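2022-11-10
By Teodora Vasić, Staff Development Office, Handik

Call for Participants: Garment Handling and Automation at the Dreneck Returns Center

Handik invites applications from current and former garment workers to take part in a paid program at its Dreneck returns center. Participants will record the everyday handling of clothing with hand-held grippers, and will advise the company on how sorting and folding jobs should change when automated stations are introduced in June.

The Dreneck center receives roughly 2000 garments per shift. At present every item is opened, turned, checked and folded by hand. Under the plan agreed with staff representatives, automated stations will take over the folding of plain items. Inspection, repair decisions and the handling of trimmed or delicate pieces will remain with employees, whose job descriptions and pay grades are now under review. No position at Dreneck will be closed during the program.

We are seeking 10 participants. Each will complete 100 hours of paid work, divided between handling sessions and discussion meetings with the shift teams. Sessions may be carried out at the center or in the participant's own home, by arrangement.

Applicants should have:
- at least one year of work in laundry, tailoring, retail folding or returns
- good use of both hands for extended periods
- the ability to explain, in plain words, how they judge a fabric or a seam

Experience with computers or machinery is not required. Training in the use of the grippers is provided and paid at the full rate.

Garments used in the sessions include trousers, shorts, knitwear and children's clothing, with and without trim. Participants work with one gripper in each hand or with a partner, and are asked to keep a short written log of any step they found difficult. These logs will be read by the shift supervisors and by the design team at Ular, which is building the stations.
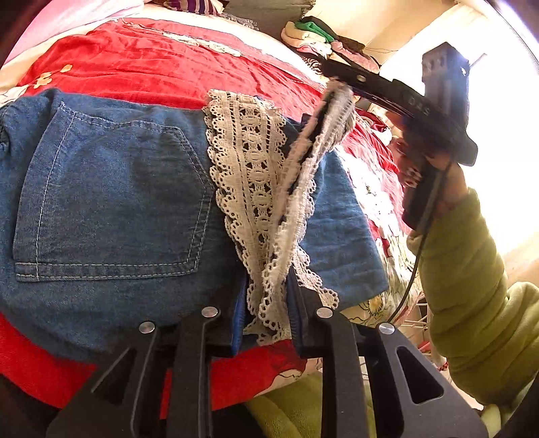
Handling denim shorts with lace trim, using two hand-held grippers.

Recordings are used for the program only. Participants may withdraw at any time and will be paid for all hours completed.

To apply, send a one-page letter describing your experience to Amra Delić, Personnel Department, Handik, Dreneck. Please state whether you prefer to work at the center or at home. Interviews will be held on site, and travel costs will be refunded.

Related items
Shift Supervisor, Returns Inspection (Dreneck)
Review of Job Descriptions: Notes for Sorting Staff
Sewing and Repair Technician, Part Time (Stoyanova)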